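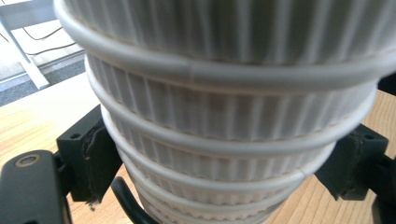

Hestside Cup Tables

README, version 6

Welcome, and thank you for opening the README first! These are the Hestside Cup Tables, a set of plain spreadsheets describing disposable paper cups, the kind that sit next to the coffee urn at a school fair or a church supper. They began as a shopping aid for the Hestside community kitchen, where a lid that didn't fit had spoiled one too many mornings, and they grew from there because paper cups vary far more than you would think when you're standing in the store aisle with a sleeve of them in each hand.

What's in the folder

cups.csv is the main table, one row per cup measured, 3,177 rows in all.
sleeves.csv has one row per sleeve or carton the cups came out of, 540 rows. The sleeve_id column ties the two together.
lids.csv lists which lids went on which cups, and how well.
notes.txt is a long ramble of remarks that didn't fit in a column. Please do look at it if a number seems strange to you.

Kinds of cup

The wall column takes one of three values. "Single" is a plain paper wall, smooth to the touch. "Double" is two smooth walls with a bit of air between them. "Ribbed" is any cup with a fluted or corrugated outside, where the ridges run up and down from the base toward the rim. We went back and forth over whether to split ribbed cups into fine and coarse, and in the end we put the spacing of the ridges in its own column (rib_mm) so that you can draw the line wherever you like.

Ribbed cups are the ones most people at Hestside ask for when there's soup or very hot tea, and they are also the awkward ones to store. The outer wall is thicker, so a stack of them climbs quickly, and you see a good deal more of each cup below the rim of the one above it than you do with thin single-wall cups. The nest_mm column records this: it's the height one more cup adds to the stack, measured rim to rim. If you're trying to work out whether a carton will fit on the shelf over the sink, nest_mm is your friend, and cup height is only needed once, for the cup at the bottom.

How we measured

Every cup was stood upright on a flat table. Height is from the tabletop to the top of the rolled rim. The top diameter is taken across the outside of the rim and the base diameter across the outside of the foot. On ribbed cups we measure over the ridges and never down in the grooves, and we try not to squeeze, as the fluting gives a little under the calipers and you end up with a cup that is slimmer on paper than it is in your hand.
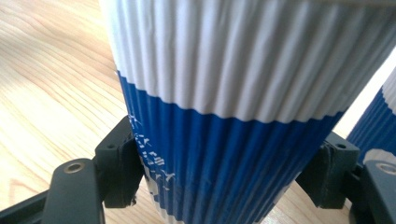 Color and printing get two columns of their own. In color_bands we write the colors from the rim down, so a cup that is white at the top with blue below it goes in as "white/blue", and if there's another band at the foot we add that too. Where the join between two colors wanders up and down a little we still call it a band. The print column is a yes or no for lettering. We gave up copying out the words early on. Lettering across ridges is hard to read from the side, and half of it was recycling advice anyway.

Please note that color tells you nothing dependable about size. Two of our suppliers, Fukier and Sundaram, use the same blue for different sizes, and we have carried the wrong carton up from the basement more than once on account of it.

Stacks and separating

For each sleeve, the column sticks says how easily the cups came apart: "free", "twist" or "fight". A twist is a small turn of the wrist, with one hand low on the stack and the other on the last cup. A fight is when you get two cups every time. Sleeves that had been leaned on in the cupboard scored worse, and we've flagged those in the column pressed.

Known gaps

Cups from Skincombe are missing their base diameters. Cold cups aren't covered at all. The cartons of 1,000 were sampled from the top sleeves only, so anything odd at the bottom of the carton will have escaped us. Some of the early rib_mm values were taken with a school ruler and are marked with an R.

Using the tables

You're welcome to copy, print, trim or add to these tables for any purpose, and a mention of Hestside is appreciated. Corrections are very welcome too, especially to lids.csv, which has always been the weakest of the lot. The next round of measuring is planned for November, and will start with soup cups.

Last updated 26/09/2021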